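3.2 Choice of tableware

The households in Polletside were asked to keep their usual dishes during the first 8 days of the study. After this period, each household received bowls of two sizes, and the evening meal was served in the smaller one.
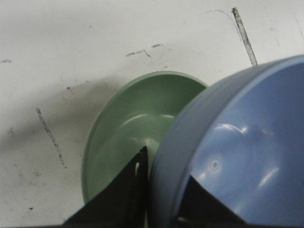 Figure 2. Bowls of different size and color.

Portions were weighed before the meal, and leftovers were weighed again after it. In total we obtained 3115 records from 40 households. Records from 11 meals were excluded, as the weight of the leftovers was missing (see also Padilla, this volume).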